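Marbling notebook, June, started writing this up at 9 in the morning with the kettle on

Picking up from where I left off, the size. I blended the new carrageenan last night and left it in the big bucket with the lid on, and this morning it was lovely, like thin egg white, barely any bubbles! So whatever went wrong with the last bucket (the stringy one, see earlier, I don't want to talk about it) was the blending and I'm pretty sure I was adding the powder too fast. This time I sprinkled it in with the blender already going and walked away as soon as it looked even. Tap water, same as always. Shamim thinks we should be using distilled but the tap here has never given me trouble and hauling jugs up those stairs is a pain.

Skimmed with newspaper strips before the first drop of paint. Then skimmed again because I sneezed.

Plan for the day was the endpapers for the Plesholm job. They want a small-comb pattern, dark blue and a rusty red with cream veins, on the heavier Dornard text sheet, and they want all the sheets to look like siblings. I keep telling people that no two come out alike and they keep nodding and then asking if they can have them alike. Fine. Siblings I can do.

Alum first. I mixed it the usual strength in hot water, let it cool all the way down (last month I got impatient and used it warm and it buckled the paper, do not do this again), then sponged it on side to side and then top to bottom. Pencil X on the back of every sheet BEFORE sponging. I say this every time and every time there's one sheet with no X, and sure enough there was one today, and I had to hold it up to the window and guess. I guessed wrong. The paint slid right off that one in the rinse like gravy off a plate.

Stacked the alumed sheets under a board while they were still a bit damp so they'd lie flat. Shazia does hers fully dry and hung on the line and hers are good too, so I don't know. I like them damp because they roll down onto the size without a fight, and air bubbles are my big enemy. If I get a bubble it's always right in the middle of the sheet where a book would show it off best.

Paints. This is where the morning went. The blue is the Brarnora one, the new jar, and it does not behave like the old jar at all. Old jar: one drop, spreads to the size of a saucer, sits there being nice. New jar: one drop, sinks, leaves a sad little freckle on top and a cloud underneath. I thinned it with water, same thing. Added a drop of gall, and it shot clear across the tray and shoved the red into the corners. Okay, so it's sensitive. I ended up making a weaker gall mix (a drop of the strong stuff into a little cup of water, then using THAT by the drop) and creeping up on it. 3 drops of the weak mix in the small cup of blue was right. Writing that down big: 3 DROPS OF WEAK GALL, NEW JAR ONLY. When the jar gets down to the thick part at the bottom this will probably be wrong again.

The red behaved. The red always behaves, I have no notes on the red.

Cream for the veins I mixed myself from white and a smidge of ochre. It needs to go on last and it needs the most gall of the three or it can't push in between the others. I first had it too yellow and the test strip looked like an old kitchen. More white. Then it was good.

Order that worked: blue, red, blue again but sparser, cream. I tried starting with red since it's the weaker spreader, and the whole sheet read brown from across the room. Blue first, definitely. It gets squeezed darker by everything that comes after and that's where you get that inky look that Plesholm liked in the sample.

Combing. Stylus back and forth one way, then the other way, then the small comb through once, slowly. I was dragging too deep on the early sheets. You really only want the tips of the pins in, just kissing it, and if you can hear the comb touch the bottom of the tray you've gone way too far (I heard it. More than once). Also I need to re-glue the pin that's leaning, it makes a fat stripe near one edge. For now I'm turning that end toward the side that gets trimmed off.

By lunch I had 9 sheets I'd be happy to hand over. Plus a pile of maybes, and a pile for wrapping presents.

After lunch the room had warmed up and the size had too, and everything started spreading wider. Same paints, same drops. I checked with the thermometer and the size was at about 60 when I started (Fahrenheit, for Shamim, who keeps asking) and it had climbed a good bit by midafternoon. I forgot to write the second number, sorry. The paint was doing big lazy circles and the pattern came out coarser. So the afternoon sheets don't match the morning sheets! They're pretty, they just aren't siblings, more like cousins. Shazia came by and said what she does in summer is keep the bucket on the concrete downstairs and top up the tray from there. I tried that with what was left and it did help, though by then the size was getting dirty and I couldn't tell what was temperature and what was gunk.

Note on gunk: the blue throws a fine sediment that collects at the bottom and then comes up when you lay a sheet down too briskly. Little pepper specks. A full drain and wipe between batches would fix it, at the price of a lot of size. I think next time I'd sooner mix extra and drain at lunch.

Rinse: gentle, tilted board, water poured from the top with the paper cup and not the hose. Shamim used the hose on a test strip to see what would happen and what happened was a blank test strip. Good to know.

Drying on the line, marbled side out, clips on the corners only. I'll press them tomorrow under the heavy boards, between blotters. A couple of the Dornard sheets are curling toward the back more than I like. Could be I was heavy with the alum on those. Could be grain direction, because I honestly didn't check which way I'd cut them, and if the grain's wrong for the binding then the whole lot is wrong, so that's the first thing to look at tomorrow before I do anything else. Tear a scrap each way and see which tears clean. Please somebody remind me.

Things to buy: blotters, more alum, sponges (the yellow one is shedding), a real lid for the size bucket. Eyedroppers too, mine have all gone cloudy and I can't see the level in them anymore.

Things to ask Plesholm: would they take the coarser afternoon ones for the back of the book? I'd knock something off the price. And when do they really need them, as opposed to when they said.

Shazia wants to try the weak gall trick with her green, so I left her the cup, labeled, on the shelf over the sink. If you're reading this and you're thirsty, it is not tea.

Tray's drained, combs are rinsed and standing pins up in the jar. Left at 9, way too late, with blue thumbs. 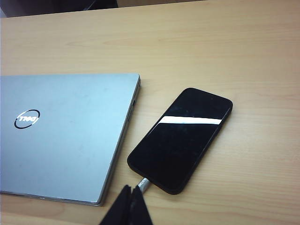 Desk top, light wood with the grain running across.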